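20 June 2021

Day six of cooking my way through the rhubarb and I'm still not sick of it, which surprises me more than anyone. I picked up a bundle at the Erkcombe market last week, far too much for one household, and then the woman at the next stall over was practically giving hers away because it had gone a bit thick, so of course I came home with that too. The fridge drawer won't close. I've been wedging it with my hip.

Today's plan was the savory stuff. I've had the Henderness cookbook on the shelf for two years (a present, still had the ribbon in it!) and there are 108 recipes in it, of which I'd made exactly none. It's one of those books where every page is beautiful and everything calls for a thing you don't own. But there's a rhubarb and lentil dish toward the back with a very short ingredient list, and I thought, fine, today's the day.

First I had to get the morning chores out of the way. Laundry, mainly, and putting it away, my least favorite part. I'd much sooner scrub a burnt pot.
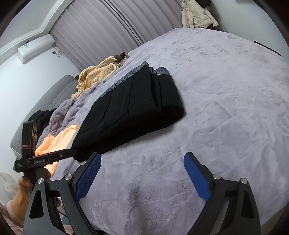

Folding before lunch, on the lavender-grey blanket.

OK, so the lentils. The book says to simmer them until just tender and then it says nothing more, no time, no clue. Mine took 38 minutes and I tasted them so often that I'd probably eaten a whole serving by the end. You cook the rhubarb separately with a little honey, ginger and a splash of vinegar, and you have to pull it off the heat while it still looks underdone. I didn't. I was hunting for the cumin, and when I came back it had gone from neat pink batons to something like jam. Very tasty jam, but the photo in the book has these perfect little pieces sitting on top like tiles, and mine looked like I'd dropped it from a height.

I stirred it all together and called it a stew. Lots of parsley, a big spoon of yogurt, black pepper. It was good! Really good, sour and earthy and a little hot from the ginger. I had it with the heel of yesterday's loaf and then went back for more straight out of the pot, standing up, with the radio on.

Notes to myself for next time: less honey, the ginger can double, and keep the cumin where I can see it. Also try it with the green lentils from Wenness Foods, the little ones that hold their shape. The brown ones I had were old and a few of them never softened at all.

The afternoon was supposed to be for reading but I got stuck on knives. My good one has been dragging through onions for weeks and I finally got out the whetstone. It's a Yoshida, the plain two-sided kind, and I'd forgotten how calming it is once you get the angle. I did the big knife and then the paring knife and then, because I was enjoying myself, the awful one from the back of the drawer that I only use for opening packages. That one is now alarmingly sharp. I tested it on a tomato and it went through like nothing. Must remember that before I grab it for the next box.

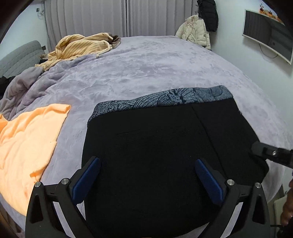
Evening

Too warm to turn on the oven, so the rhubarb cake has been put off again. I made a syrup instead, just the trimmings and the sad ends boiled up with sugar and some orange peel, strained through a cloth. It came out the loveliest pale pink and filled two jars with a bit left over, and the bit left over went into a glass with ice and fizzy water and I took it out on the step.

I've been thinking about what to do with the Henderness book now that I've broken the spell. I could try one recipe a week, but I know how I am with plans like that. I did the same with the bread book and quit after the rye. Maybe I'll just leave it open on the counter and see what happens. There's a cold cucumber soup I like the look of, and a plum thing I'm saving for July if the plums at Erkcombe are any good by then. Last year they were all stone.

Leftover stew is in the blue tub for tomorrow. I think I'll thin it with stock and put an egg on top. The last of the rhubarb is chopped and in the freezer, and the drawer closes again.

Need: yogurt, vinegar, onions, more ginger, jar lids.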